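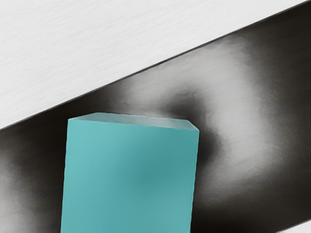 Dear all,

Thank you for the kind notes about the December newsletter, I've read every one and will reply when the marking lets me. Now, to the walk.

On 29/01/2023 Ilse Maes wrote:
> Is the Letalberg path open again after the
> storms? And does the 36 bus still stop at
> Basberg church?

Yes to both, Ilse, I'm glad to say! The path is muddy past the second stile, so do bring proper boots (I went in over the ankle and squelched all the way home). The 36 stops at the church, though the last one back is earlier than it used to be, so let's meet by the gate at ten. It's 244 steps up to the chapel and there are benches on the way, so please don't be put off. I've room for up to 3 in the car if anyone would like a lift.

Warmest wishes to you all,
Desmet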